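Wrist camera vs. fixed camera for learned suturing – which views do you feed the policy?

Forum > Medical and Surgical Robots > Learning and Control

tealdrape
Oct 3, 2024

Hi all, longtime reader. I've been working on a suturing project since February (we call it Dreritz, don't ask) and I've reached the point where I need people who aren't in my lab to tell me I'm wrong. The policy is plain imitation learning from teleoperated demos, 80 of them, and the question is how much the wrist views buy you over the fixed one. Some views first, wrist cameras and the fixed one mixed.

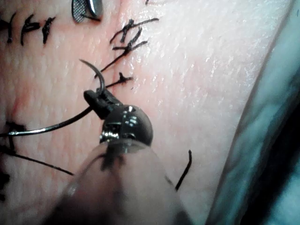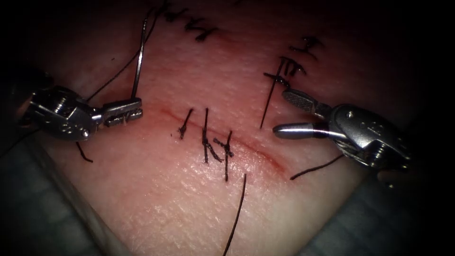
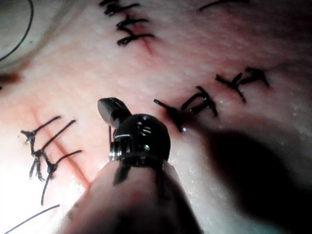 So my claim is that the wrist views matter a lot for the needle and hardly at all for anything else. I trained the same network three ways: fixed view only, wrist views only, and everything. Then I ran 16 trials of each on needle pickup and handover. Fixed only got 10. Everything together got all 16, which made me suspicious enough to go back through the logs. Wrist only did fine on the pickup but got lost on the way to the next stitch, and I think I get why. In the fixed view you've got both arms plus the thin red line with its three stitches running across the middle, so the policy can tell where it is. Up close it's knots and thread tails everywhere and one bit of skin looks a lot like the next! In the first one you can follow the needle right to its point, though, and that's exactly what the handover needs.

Anyway, has anybody tried dropping the wrist views for the travel part and switching them on near the needle? Or is that a dumb hack?

knotsofast
Not dumb, but I'd want more trials before believing any of it. 16 per condition is thin. Did you use the same starting needle pose for all three? If you were placing it by hand every time, you could easily get a gap that big from how you set it down.

tealdrape
By hand, yeah, but I shuffled the conditions so I wasn't doing all of one in a row. Fair point on the count. Each trial eats up a needle reset and I only have so much patience.

Fillutness
I'm going to disagree with the main claim. We run something close to this on our setup (Cikier, if anybody remembers the old thread) and the wrist views helped most with loose thread. The needle is stiff and shiny and you can get its pose from one decent fixed view. Thread is the nightmare. Look at the fixed picture, there's a long loose strand running off the bottom and another one behind the needle. Good luck telling from that one angle which of them is lying on the skin and which is up in the air.

knotsofast
+1 on thread. Old tails are a mess too. A policy that's learned "dark thin thing = the thread I want" is going to grab at a finished stitch sooner or later.

tealdrape
OK, mine did exactly that, 3 times, all in the fixed-only runs. I'd been counting those as needle failures. Maybe I should split them out – that would weaken my needle story quite a bit.

Fillutness
Split them out. And log grasp-on-wrong-thread as its own thing from now on, you'll thank yourself when you write it up.

graspy_mcg
Somewhat off topic, but how are you handling glare? The bottom left of the third picture is pure white. Our wrist views were useless until we locked exposure, and even then anything glossy near the lens threw the network off.

tealdrape
Exposure is locked. I do random brightness and some blown-out patches in training, and that seemed to help. Haven't done a clean comparison, so take that for what it's worth.

graspy_mcg
Try cropping out the part of the view where your own shaft sits. It's a big reflective blob and all it does is show you smeared pink. We use the Yu crop script for that, I can send it over.

knotsofast
I'd leave the shaft in, personally. It gives the network a fixed reference for where the tip is. We cropped ours and got worse at fine positioning.

graspy_mcg
Huh, opposite of what we saw. Which encoder?

knotsofast
Small one, trained from scratch. Could be the difference.

tealdrape
Yes please on the script, I'll run it both ways. Switching views by distance to the needle goes on the list after that, and I'll post the split failure counts in this thread once I've relabeled everything.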